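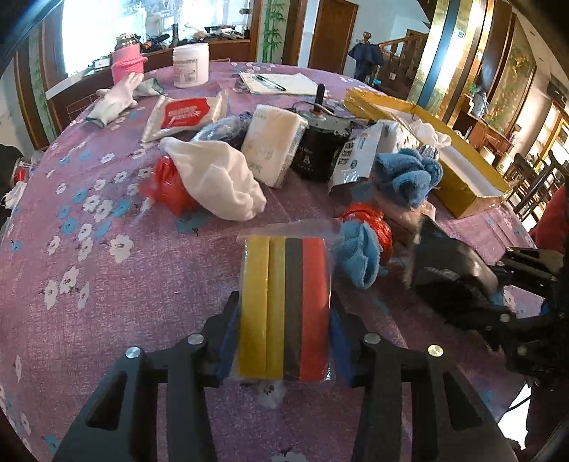 Photo: Brittany Sandhu

Figure 2. Mixed household goods on a round table, Floltgate sorting sessions. Four foam strips in a clear plastic bag are in the foreground.

3.2 Materials on the table

Goods were brought to the table unsorted. Soft items made up much of each load: towels, cloths, gloves, and plastic bags, often tangled together (Figure 2). Firm items such as boxes and tubs were mixed in with them. Over the August sessions we logged 568 items, and about 50 of these were bags with something inside. We recorded a bag and its contents as one item when the contents could be identified without opening it. Knotted bags were coded separately.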